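4.2 Thread work as a test of chore readiness

Most reports on home and shop-floor machines score pick and place. Cup to shelf, part to bin. We think this hides the hard part. Mending a torn cuff, lacing a shoe, tying off a sack — all need two hands and a soft thing that moves when touched. The Gallstead task list has 27 chores of this type and we could not find a fair bench version of any of them. So we borrowed from surgery, where the tools are good and the tasks are well defined. Two arms, a curved needle, black thread, a soft tissue phantom.

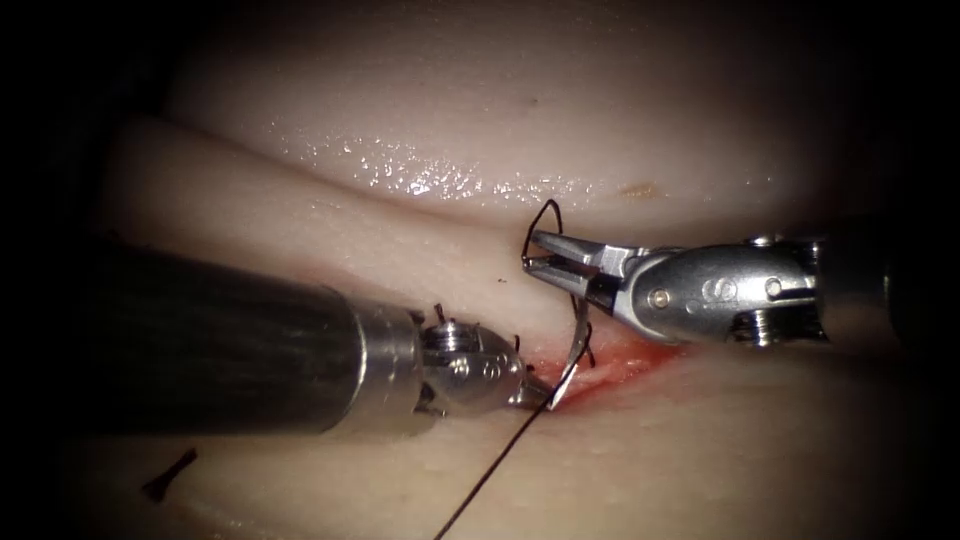
Scoring follows the Feltar sheet, with 4 stages: needle pass, pull through, handover, knot. A stage is failed if the operator has to step in. No partial credit. We logged 3140 stage attempts between March and the data freeze on August 15, 2020, all under the Sekent controller with default gains. Passing the needle was the least of our troubles. Grip angle mattered more than force, and a bad grip early on tended to spoil teh stages after it. 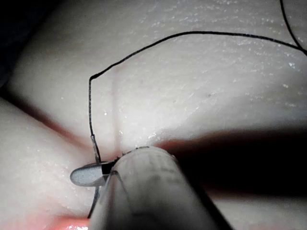 Slack is the real problem. A rigid part stays where the planner left it; thread does not. It kinks, it loops, it hides behind the tool. The Nic Aodha tracker lost the strand in 173 attempts, mostly during handover, and had no way to find it again short of a full restart. A person would just feel for it. Same trouble we would expect with a phone cord or a drawstring.
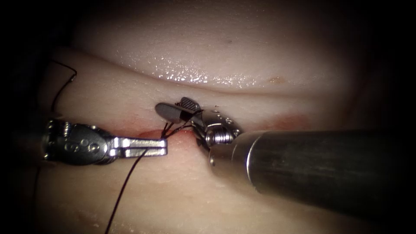

Figure 7. Both instruments at the groove in the phantom, with fine strands of black thread between the two pairs of jaws.

Knots failed more than any other stage, see Table 3. Can machines do this class of chore yet? With a person watching, some of it. Left alone in a kitchen or at a packing bench, no — not on these numbers. Lighting was also fixed throughout, wich no home will offer. Section 4.3 repeats the knot stage with thicker cord.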